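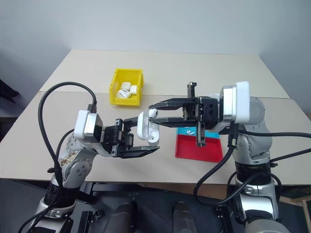
Light beige and pale blue-gray, both in the list.

Baidoo Color Words

A small table of 800 color names for interiors, in English, collected by Randa Haddad and Kwame Kyei from old paint cards.

Files
colors.csv — one name per row, with its group
groups.csv — the 14 groups

Known problems
90 names have no group yet. The spelling "grey" was changed to "gray" everywhere, also inside shop names.

Last change: December 21, 2023. Please send corrections to Randa.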